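Fondbridge adds Tillero fingertip kit for two-arm handling cells

GRAVTHORPE – Fondbridge will begin shipping the Tillero fingertip kit in May. The kit is a set of slim, tapered gripper fingers for small parts that standard parallel jaws are too wide to reach, such as rings, washers and short bushings.

Tillero fingers bolt to the existing finger mounts and need no change to the robot controller. Each set weighs 67 grams and is supplied with a mounting template, spare screws and a settings file for grip force and opening width.

The kit is intended for cells in which one arm presents a container and the other works inside it. Wide fingers remain on the first arm, and the tapered pair goes on the second.

"Most of our customers already own the arms," said Miklós Szűcs, product manager at Fondbridge. "They were asking for a narrower tip."

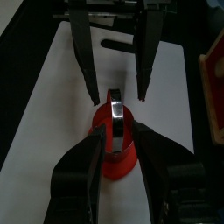
Replacement tips are sold separately in packs of 300. Kontogiannis will handle distribution and first-line support, with orders accepted from Wednesday under part number 2551. The list price is $382 per set, excluding shipping.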